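Can a robot do the boring end-of-day chores in a small repair shop yet?

Posted in Home & Workshop Tech, Hallbridge Neighbors Help

I run a little electronics and lamp repair place in Hallbridge (two rooms and a sink, don't picture anything fancy) and I spend way too much of my evening putting things away. Laptops get closed and go back on the shelf, cords get coiled and tied, lamps get wiped down and tagged, and then the benches need clearing so I can start fresh in the morning. On a slow day it's maybe half an hour. In November, when everybody remembers their lamp is broken, I'm there until eight.

My nephew keeps sending me videos of robot arms folding shirts and loading dishwashers, and he's convinced I could have a pair of them on the back bench by next year. I watched one all the way through the other night and it was pretty impressive! But then I noticed the little "4x speed" in the corner, and now I don't know what to believe about any of them.

So I'm asking people who know more than I do. Is any of this stuff ready for a normal person with a normal shop? I don't need it to fix anything. I just want the tidying done. Closing laptops, winding cords, moving stuff from the bench to a shelf. I've got up to $5,000 I could put toward it if it really saved me the time, and I'm okay with a weekend or two of fiddling. I'm not okay with a cracked screen on a customer's machine.

Also, if the answer is no, is there something dumber and cheaper that would help?

– benchlight_repairs

tallgrass_tinkerer

Short version: parts of it, yeah, but I wouldn't spend your money on it this year.

Longer version. I worked for a while at Inero, a small outfit where we tried to get two-armed setups to do pretty much the list you wrote out, and I can tell you which of your chores would make me sweat. Moving a solid thing from one known spot to another known spot is fine. Machines have been good at that for ages. The trouble starts when the thing has a hinge, or bends, or shows up in a different place every time, and you've managed to pick jobs with all three!

Take closing a laptop, which you and I do without looking. Two arms are a big help there, because one can steady the base while the other brings the lid over. But the hinge on a ten-year-old machine is stiff and the one on a new machine isn't, and some lids want to drop the last couple of inches on their own. You feel that in your fingertips and ease off. A gripper has to be told how hard is too hard, or learn it from a whole lot of tries. And if it grabs a corner a little crooked and keeps pushing, the laptop just slides across the bench, or worse, the lid twists. 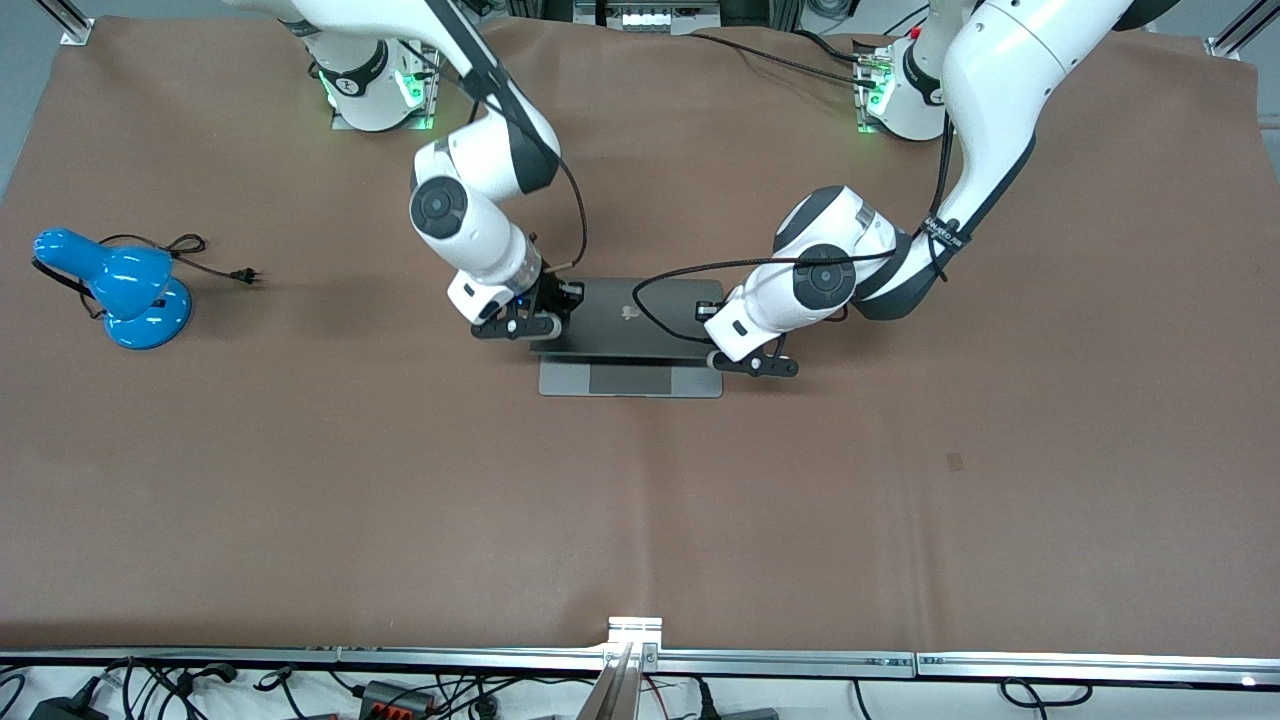
We kept a log of our tries on the lid job, and by the time I left it was at 1,039. It got decent. I'd say I would have trusted it with my own beat-up laptop and not with my sister's new one. Every time somebody swapped in a different model, the first afternoon was rough again, and you'd be swapping in a different model with every customer who walks through your door.

Cords are harder still. A laptop is at least the same shape when you come back to it. A cord is never in the same shape twice, it hides under itself, and the plug end catches on things. I've seen nice demos of cable winding, and they nearly always start with the cord laid out neatly – half the job was done before the video began. If someone tries to sell you a machine for this, toss a tangled cord on the bench and go get a coffee.

Then there's the price. The arms are only the start of it. You'd want a solid frame to bolt them to, cameras, a computer to run it all, something soft on the table so things don't skid or scratch, and somewhere for all the wiring to go (there is so much wiring). Your budget goes quickly, and you'd be the one who has to keep it working. Two weekends is not going to cover it, sorry.

And your nephew isn't wrong about where things are headed. I just think he's early. Check back in a few years, and when you do, look for videos at normal speed, one long take, with clutter on the table that nobody arranged.

porchlight_59

get a roomba and a shelf lol

seriously though my cousin's place had one of those arm things on a trial and it took longer than she did. they sent it back. she uses it as a story at parties now

secondshift_mom

I'm on the floor at Lindemann (we pack parts for appliances, nothing glamorous) and we have had arms on our line for years, so maybe this is useful from the other direction.

Ours are great. They pick the same box off the same belt and put it on the same pallet all night long and they don't complain about the heat. But everything around them was built so they'd never be surprised. The box comes in at the same angle. There's a fence, there's a light that goes red if a flap is open. When a flap IS open, a person walks over and fixes it, and for a good part of last winter that person was me. I think people see a factory arm going and figure it could do dishes if you wheeled it into a kitchen, and it really couldn't. It would put its hand straight through the first plate that wasn't where it expected.

So I agree with the first answer, except I'd be a bit more hopeful about your shelf problem. If you can get your stuff into bins that are all one size, moving bins is a job a machine can do today. Whether that's worth it for one little shop, I kind of doubt it.

For dumber and cheaper, this is what helped me at home and also at our rework bench at work:

Velcro ties that stay on the cord for good. I bought a pack of 50 and put one on every cord in the house in an evening. Winding a cord takes me no time at all now that I'm not hunting for a rubber band first.

One tray per customer. Laptop, charger, tag, any loose screws, it all lives in the tray from the minute it comes in. At night you pick up the tray and you're done. We started this with 15 trays and had to buy more within a month – people fight over them.

A mat on the bench. Sounds silly but stuff stays put on it, and you can lift the corner and tip the little bits into a cup.

Clear as you go, for the last job of the day. I know, I know. I hated hearing it too.

I timed my own cleanup after all that and it was 19 minutes, and before, it was easily twice that. Cost me less than a tank of gas.

benchlight_repairs

Thanks, all of you (yes, even the Roomba person). I tried the tangled cord test on one of my nephew's favorite videos, meaning I asked him to find me a single one where it starts in a knot, and he's still looking.

I ordered the trays and the ties last night. I did also email a company called Fonia that rents out a tabletop arm by the month, mostly out of curiosity, and asked if they'd bring it by and let me hand it a cord and an old junk laptop from my parts pile. If they write back I'll post how it went. Tallgrass, one more thing if you're still reading – what did you end up using on the table so things didn't skid? My bench is slick as ice and I'd like to get that part right whether or not I ever own a robot.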